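Rechercher dans les dépôts Rechercher
Accueil > Jeux de données > brandero-dividendes

# brandero-dividendes

Jeu de données sur les annonces de dividendes de sociétés cotées, tirées de leurs communiqués réglementaires. Un communiqué de dividende tient en deux phrases, dont une est le nom complet du conseil d'administration. On en a quand même fait un CSV.

Dernière mise à jour : mardi 21 janvier 2020

## Contenu

- `annonces.csv` : 1000 lignes, une par annonce
- `emetteurs.csv` : 113 sociétés, avec leur secteur
- `corrections.csv` : les rectificatifs, publiés de préférence le vendredi soir

Champs principaux : `emetteur`, `type` (acompte, solde, exceptionnel), `montant_par_action`, `devise`, `date_annonce`, `date_detachement`, `date_paiement`.

Le champ `date_paiement` est vide quand l'émetteur écrit « dans les meilleurs délais ». Nous n'avons pas trouvé de format ISO pour cela.

## Collecte

Les communiqués sont aspirés par Irum, notre script maison, puis relus à la main par deux personnes. En cas de désaccord, on rouvre le PDF, on soupire, et la note de bas de page a le dernier mot.

Les montants sont bruts, avant retenue à la source. Rocha et Brakwood publient parfois un pourcentage du nominal à la place d'un montant : la conversion est faite, et la valeur d'origine conservée dans `montant_source`. 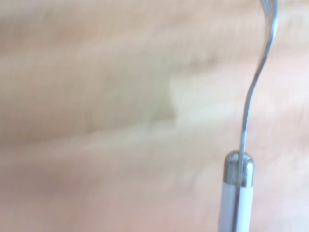 ## Limites connues

- Les divisions d'actions ne sont pas rétropolées. Un dividende divisé par deux n'est donc pas forcément une mauvaise nouvelle.
- Sept annonces n'ont pas de devise. Elles sont marquées `XXX`, code tout à fait officiel.
- Les acomptes annulés restent dans le fichier avec `statut = annule`. Filtrez avant de calculer un rendement, ou vous serez très riche sur le papier.

## Utilisation

Lecture en UTF-8, séparateur point-virgule, virgule décimale – oui, on sait. Le jeu ne constitue pas un conseil en investissement, et ses auteurs en sont la preuve vivante.

## Licence

CC BY 4.0. Citer « brandero-dividendes, version 2 ».

7 partages · 2 commentaires

Dépôts récents
- brandero-assemblees
- brandero-rachats
- irum-extracteur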